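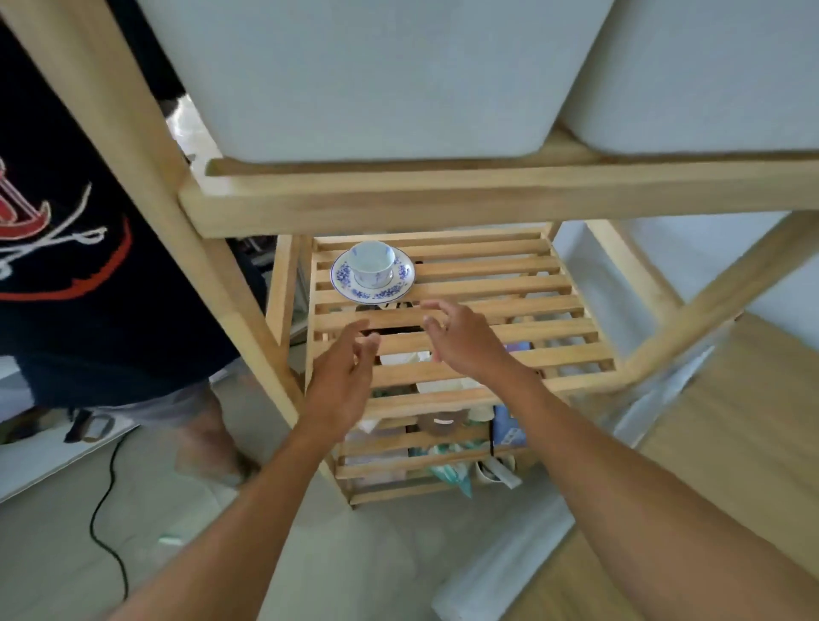 Bare hands first, then the grippers

I promised in the April newsletter that I'd finally sit down and compare the two grippers we've had on the bench at Gidodthorpe, and I've mostly kept the promise. It took longer than I wanted (everything with a slatted shelf in it takes longer than I wanted), but there are now 534 logged attempts on the drive and I have opinions!

We start every new task with a person doing it bare-handed from the same sort of viewpoint the arm's camera will have, looking forward and down at the shelf. You learn a lot just watching your own fingers. Mine curl and spread well before they touch anything, and I come in from both sides when I'm going for something like a teacup on its saucer. A two-jaw gripper on one arm can't do that. It picks a side and commits, and if the saucer slides, it slides.

So, the contenders. The Pruvost is the parallel-jaw one, stiff and quick, and very repeatable. The Stallurico is the soft three-finger one that Corentin has been in love with since the day it was unpacked. Both went on the same arm, same wrist mount, same controller. We gave each of them 250 attempts on the shelf tasks, and the 34 left over were me fiddling with camera height, so please leave those out if you're pulling numbers.

On boxes and packets the Pruvost won and I don't think it was close. It closes flat, it lets go cleanly, and you can run it at a decent clip without the controller complaining. Cloth was better with it too, which surprised me. I'd have put money on the soft fingers there, but they tended to roll the top layer over and come away with a corner.

Crockery was the other way around. The Stallurico settles over the rim of a cup and gives a bit, where the Pruvost wants the approach angle just right or it tips the thing. We did all the tipping practice with op-shop cups on a foam mat, before anyone writes in. Fabric bins were a draw -- neither of them really likes a big soft edge with nothing stiff behind it, and Capucine reckons we should be hooking those from the front instead of pinching. She's probably right, and I'll let her have a go at it next.

Now the slats. I love a slatted shelf in my own house and I've gone right off them at work. The depth camera sees the gaps, then sees through the gaps to whatever is stored on the level below, and the planner cheerfully decides that a box two tiers down is within reach. Dropping the near clipping distance to 200 mm got us useful readings close in at the wrist, but it did nothing for the see-through problem. What did help was telling the planner to treat the whole shelf as a solid board. Crude, and it means we can't reach up from underneath any more, but I never saw a good reason to do that anyway.

The other lesson was camera position. With the camera up at head height you get the cup and the front edge of the shelf in one view, but the upper shelf starts to crowd in as soon as you lean forward. Lower down you lose the back of the shelf. We've ended up with 2 views, head and wrist, and the controller swaps to the wrist for the last bit of the reach. The swap has a small hiccup in it that I'm still chasing. If you've dealt with that on your own set-up, I'd love to hear how you smoothed it out.

Corentin is taking the Stallurico over to the Porkport workshop next, so I'll be running the Pruvost by itself for a while and trying some rubber pads on the jaws. If anyone has offcuts of the soft grey stuff we used on the old mount, bring them in and leave them on my bench, please. The logs are in the shared folder under "shelf", with the cup attempts in their own subfolder.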